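Adding push contact to a simulated pick dataset

Kirsty Paewai
26 November 2021

This page covers how we set up the clutter episodes for the Greenwood task set, and how to rebuild them if you have the simulator and the base scenes installed. It assumes you have already run the plain pick tasks from the first tutorial. If you haven't, do those first, because the config files used here inherit from them.

The question behind the work was simple. A policy trained only on clean picks tends to treat every contact that isn't a grasp as a failure. It backs off, replans, and often times out. We wanted to know if that changes when the training set includes episodes where the arm touches something large and soft-looking on the way to, or away from, a small target.

What you need

A working copy of Workolard, our episode runner.
The Filport scene pack, with the room scenes unzipped into the scenes folder.
The Franka arm model with the two-finger gripper.
Enough disk space for 500 episodes with two camera views each.

Step 1. Choose the room and fix the arm base

Open the room config and set the arm base first. Everything else is placed relative to it. The base goes on its own platform on the floor, next to the work surface. Leave the platform height at the default. If you raise it, the elbow clears the furniture more easily but the wrist arrives at the surface too steeply, and the finger pads will catch.

Check that no link passes through furniture at the home pose. The collision checker reports only the first overlap it finds, so run it again after each fix until it comes back clean.

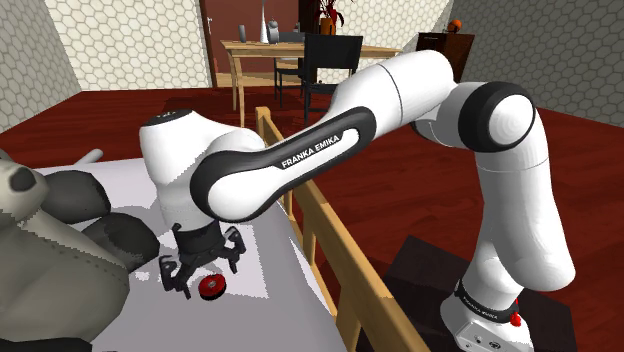 Target placement comes next, and it should be done before any large object goes in. Put the target well inside the reach limit and save its pose as the anchor for the episode. Our target is the small red object under the gripper, and the gray stuffed toy to the left of it is the clutter object. Keep the two close enough that a careless approach would meet the toy, but leave room for a good straight-down approach to the target. Both kinds of run are needed.

Step 2. Add the clutter object

Load the toy as a rigid body. We tried a deformable version in June and gave it up. It was slow, and the contact forces jumped whenever a finger reached a seam in the mesh. The rigid version is less true to life but it gives readings you can compare from one episode to the next.

Set the mass low and the friction moderate. If the toy slides away at the first touch, raise friction a little at a time. If it doesn't move at all under a firm push, you have probably left the fixed flag on. Check this in the object file, not in the scene file. The object file wins when they disagree.

Let the physics settle before recording. We use 15 frames. With fewer, the toy is sometimes still dropping onto the surface when the episode starts, and the first observations are no good.

Step 3. Sample the approach paths

Workolard takes a list of waypoint rules. For this set there are two.

The first rule samples paths that stay clear of the clutter object the whole way. The second samples paths with at least one waypoint inside the clutter object's padded box. The planner is told to ignore that object for the second rule only. It must still respect the table, the floor and its own links.

Run both rules from the same seeds so that each clear path has a contact partner. You will lose some pairs where the planner can't find a solution for one side. Drop both halves when that happens. We asked for 500 episodes and kept 340 after pairing.
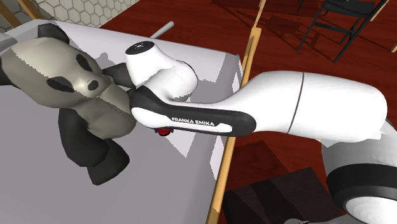
Set a force limit for the contact runs as well. Without one, the controller will keep driving toward its next waypoint for as long as the object resists, and the joint torques go past anything you would allow on hardware. When the limit is reached the runner holds position, logs a contact event, and then moves on to the retreat waypoint. Don't end the episode at the contact event. The retreat is the part the policy has to learn from.

Step 4. Label the contacts

Each contact event gets one of three labels: brush, push or block. A brush is a contact under the force limit in which the object stays within its starting tolerance. A push is one that moves the object past that tolerance. A block is any contact that reaches the limit, whatever the object did.

The script assigns these from the log. Read through a sample by hand anyway. Our first pass marked finger-to-target contacts as brushes because the target was missing from the ignore list, and we ended up with 1,741 events that made no sense.

Step 5. Train and compare

Train one policy on the clear paths alone and a second on the full paired set. Keep the step count the same for both. Test them on held-out object poses, with the clutter object present in every trial.

In our tests the second policy finished more of the cluttered picks, and most of the gain came from fewer timeouts. It did no better at the grasp itself. It also touched the clutter object more often than the first policy did, including in trials where a clear path was open. If unneeded contact is a problem for your use, add a small penalty per contact event and retrain. We have tried only one penalty value so far, and it brought back some of the timeouts.

Known problems

The contact log and the camera streams can drift apart by one frame on long episodes. Use the simulator step number to line them up and ignore the wall clock times.

The Welano export script does not copy the contact labels. Copy the label folder across yourself after the export finishes.

If you change the toy for another object, rebuild the padded box. It is stored with the episode rules and will not update when the mesh does.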